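Trekis (novella)

Trekis is a science fiction novella by Sharada Unnithan, published by Jellum as the second book in its short fiction line. It is set in Flondmont, a port town built inside the hull of a retired cargo ship, and follows a records clerk who is assigned to close the file on a tenant who does not appear in any census. The book is written in the present tense and divided into 26 numbered chapters, none of which carries a title.

Plot

Ile Wanyama works the night shift in the Flondmont housing office. Each apartment in the town is issued a ration card and a door number, and the two must match before a lease can be renewed. Wanyama finds that door 100 has drawn rations for four years under a card with no name on it. Her supervisor instructs her to void the card. She visits the apartment instead and finds it furnished but unoccupied.

The middle chapters alternate between Wanyama's visits and the office log, which is reproduced with its errors and corrections. She begins to leave items in the apartment and to record which of them have been moved when she returns. In the final chapter she signs the renewal in her own name. The text does not state whether the tenant exists. 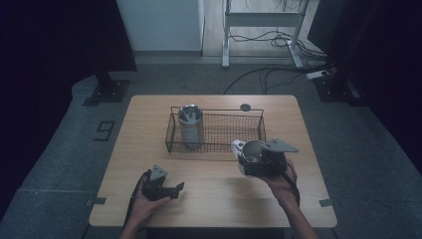
Setting and objects

Unnithan drafted the novella from inventories, and the first version of each chapter was a list of what the room contained. Descriptions of the apartment are limited to household goods, with no account of color or light until chapter 19. The goods themselves are plain and could be found in most kitchens: a tall silver can with a pale label band, standing upright in a black wire mesh basket on a light wooden table, is close to the level of detail the narrator allows herself. Brand names are absent. Measurements are given in ship units, which are not converted.

The town is described in less detail than the apartment. Its decks are lettered from the keel upward, and the housing office is on deck C. Two passages in chapter 8 place the office on deck D. The error was corrected in the second printing.

Publication

The first printing was a signed edition of 100 copies. A paperback followed in November of the same year, with a revised chapter 8 and a short afterword by the editor, Bhavana Salian. The afterword discusses the removal of a prologue set before the ship was retired. The prologue has not been published.

Related works

Unnithan returned to Flondmont in the short story "Keel Rent," which takes place on the lower decks and does not feature Wanyama. The supervisor appears in one scene and is given a first name, Oda, that is not used in the novella.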